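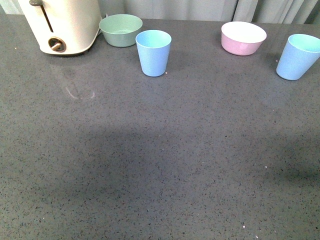 Hello all. I've been meaning to write up our kitchen bench rules since the thread on start states got going, and the quoted message below finally pushed me into it. Our view at Trurnar is that the state of the worktop before a run deserves the same care as the run itself, and I'm more convinced of that every month. A layout like the one at the top is what we'd call a good "back row" start: toaster to the left, the green bowl and the pink bowl up by the curtain, a light blue cup between them and its twin over on the far right, and all the near part of the counter left clear for the arm to work in. You can look at that once and know what you've got, which is half of what a rule is for!

On Stakon, someone from the Sillbridge group wrote:

> We have been arguing about whether the reset sheet should say where
> each item goes, or only which items must be out. Half of us want
> marks on the worktop. The other half say marks will end up being
> what the policy learns. We also can't agree on whether to wipe down
> between runs. Does anyone have a written rule they are happy with,
> and would they be willing to share it? Ours is 15 lines long and
> people skip most of it.
>
> Second question, for those doing shared homes work: do you treat
> an appliance as part of the scene or as an item? We keep getting
> different answers in the labels.

Taking the first one first. No marks on the worktop, please. We tried them last July and had exactly the trouble you describe, plus the tape lifted. What we do now is name zones in words (back, middle, front, then left or right) and the sheet says which zone each item starts in. Inside the zone, the person doing the reset puts it where they like. You get natural spread for free and two people can still agree on whether a reset was done properly. I really love how well this works, considering how dull it looks on paper.

The rule as written in our sheet, copied straight over:

Before the run
1. Bowls and cups upright, empty, in the back zone.
2. Same colour cups must not touch. Leave at least one other item or a clear gap between them.
3. Front and middle zones empty unless the task card says otherwise.
4. Appliance unplugged unless the task uses it. If it does, write the dial setting on the card.
5. Arm parked outside the work area. Take one still from the head camera and save it with the run.

After the run
6. Second still, same camera, before anyone touches anything.
7. Note any item that ended up in a different zone from the one on the task card.

Seven lines, and people do read them. Rule 2 is the one we fought over longest. If your task says "pick up the blue cup" and there are two, the card has to say which, and it has to say it in a way a stranger could follow. "The one nearer the toaster" is fine. "The first one" is not.

On wiping down: we wipe at the start of a session and then leave it. A few crumbs and the odd pale smear on a dark speckled top are fair game, and I'd argue they ought to be there, as real kitchens have them. What we don't allow is anything wet, or anything big enough to move a cup when it's set down. Shadows are treated the same way. We don't chase them off with extra lamps, but if the room lights change part way through a session, that goes in the notes.

Second question. A toaster is both, and the label should depend on the task card. If the robot is meant to touch it, it's an item and gets a zone. If not, it's scene, and the rule becomes "do not touch, do not pass over with anything held". We went back over 700 older runs with that split in mind and changed the label on 40 of them. Very satisfying afternoon's work, and I'd recommend it to anyone with a pot of tea and a bit of patience. The labels had mostly gone wrong where the card only said "clear the counter", so we've banned that wording altogether. Say what goes and where.

One thing we still haven't sorted is the curtain. It counts as background for us, but bowls set right up against it can be awkward to grasp from behind, and the rule doesn't say how close is too close. The Tarawneh checklist gives a minimum gap from walls but doesn't mention soft things at all. If anyone has a figure they've tested, I'd be thrilled to have it.

I've put the full sheet in the list's shared folder as item 2099, with the blank task card behind it. Take it, change it, tell me what breaks. I'd especially like to hear from people with lighter worktops, where the pale cups must be much harder to see.

All the best from Trurnar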